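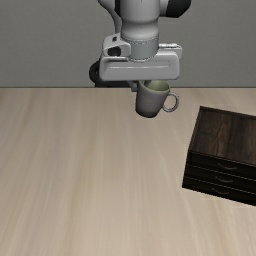
Who can sing with the Hollis Community Choir this summer? Anybody who can make rehearsals and likes singing with other people, and you don't need to read music.

Home | Concerts | Join us | Contact

I'm Amber Hartley and I direct the choir, and I'm short on tenors (again!). We're starting our June program, mostly folk songs plus one very long Kamberg piece I've wanted to do for years – 108 pages, so bring a sturdy folder.

We meet Monday nights at 7 at 2104 Drilport Road, upstairs, side door. Dues are $72 for the season, music included. If that's a stretch, tell me and we'll work it out. There's no audition, just five minutes at the piano with me so I know where to put you.

Altos, I love you, but I have plenty. Basses and tenors, come on in, and bring your brother-in-law.

Sign up at the Pirnent Library desk or just show up early.

This site uses cookies. Accept | Settings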